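Aug 3, 2024

I went to the open day at Warkonen last month and I'm still arguing with my brother-in-law about it, so I figured I'd argue with you instead.

If you've never been, Warkonen has the upstairs floor of a building in Urnlow, and they opened it up for one afternoon. I drove over from Pilley, which took 25 minutes, plus another ten looking for a place to park. I expected a big orange arm behind a cage and a guy with a microphone. You know, the thing flips a pancake and everybody claps!

What I got was people holding grippers in their hands. Light gray plastic, handles, big jaws on the front. A person picks up a cup with the gripper, puts it down, picks it up again, and all of that gets recorded so a robot can learn from it later. That was the demonstration. A few visitors drifted off toward the coffee pretty fast (my brother-in-law was one of them, and he says the whole afternoon was a bust).

I think he's dead wrong. I'd been to a robot show in Moffat back in March, with the lights and the music, and I came home knowing nothing I didn't know when I left. At Warkonen I got to try it myself. I had 3 goes at moving a spoon from a tray to a bowl and I dropped it on 2 of them. You squeeze the handle and you can't feel the spoon at all! Your fingers are back there and the work is up here, and your eyes have to do everything. I've been picking up spoons for most of my life and I was sweating.

So now when I read that a robot will be folding my shirts any day, I have a better idea of what I'm being sold. Somebody has to fold a lot of shirts first, with a clumsy plastic hand, over and over, and they ought to be paid decently for it. I asked one of the staff about pay and got a friendly, kind of foggy answer. I'd like a better one next year.

I'd also like more places to do open days this way. Skip the music. Let people stand close, let them be bad at it, let a kid ask why it takes so long. The kids were much better than me, by the way, and one of them let me know it.

My brother-in-law wants a pancake robot. Fine, he can drive to Moffat. I've already told Warkonen to put me down for the next one, and I'm bringing my own spoon.
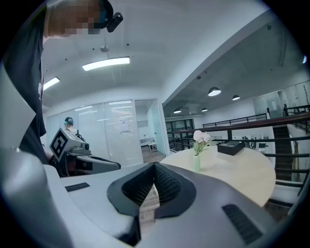
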